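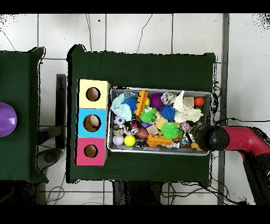
Page 9

Sorting Boxes and the Toy Tray: Frequently Asked Questions
Compiled by Helmi Heiskanen for the Judwood Toy Library newsletter

What do I get when I borrow the sorting set?
Three cardboard boxes, one metal tray and a great many small things that roll. The boxes are pale yellow, light blue and pink, and each has a round hole in the top. The tray holds the toys until a child decides otherwise.

Which toys go in which box?
We don't say. The set went out for years with a printed card of rules, and the card came back chewed. Most families make up their own system. Balls in one, blocks in another and cloths in the third is a fair start. Sorting by color sounds easier until you meet the soccer ball, which is black and white and belongs to no box at all.

Do the boxes have to be stacked?
No. Stacked with yellow on top, blue in the middle and pink at the bottom, they save table space and look very organized. For play, set them side by side so that all the holes can be reached. A toddler will unstack them for you at no extra charge.

Why are there cloths in with the balls?
Because posting a crumpled cloth through a hole is a different job from dropping a ball through it, and a good one for small fingers. There's an aqua one and a cream one. They are not for noses. We wash them between loans in case this answer goes unread.

Are the spiky balls all the same?
They come in blue, lime green and purple, and children will tell you at length that the purple one is better. I have no position on this.

My child only wants the football. Is that a problem?
Not for us. The brown football has been the favorite at Judwood for as long as I've kept the loan book, and it has gone home in more coat pockets than I care to list. Please check yours.

Can I put the tray on the floor?
Yes, though on a bare floor it sounds like someone emptying a cutlery drawer down the stairs. We put green covers on our tables, and a folded blanket does much the same at home. Your downstairs neighbors may have views about the hour - before 9 in the morning is generally considered hostile.

How do I clean everything?
Wipe the balls, building bricks and tray with a damp cloth. Wipe the wooden blocks quickly and dry them. The boxes are cardboard and should meet water as seldom as possible. If one gets soaked, bring it back anyway and we'll cut a hole in another.

What if something is missing when I return it?
Look inside the boxes first. Then look under the sofa. If it still hasn't turned up, write it on the slip and we'll replace it from the spares drawer. There is no fine for a lost block. We did once get back 2 red balls where we had lent one, and the extra is still waiting for its owner at the desk.

How long can I keep the set?
Until the end of the month, and you may renew once. In May there's usually a queue, so please don't hang on to it out of affection.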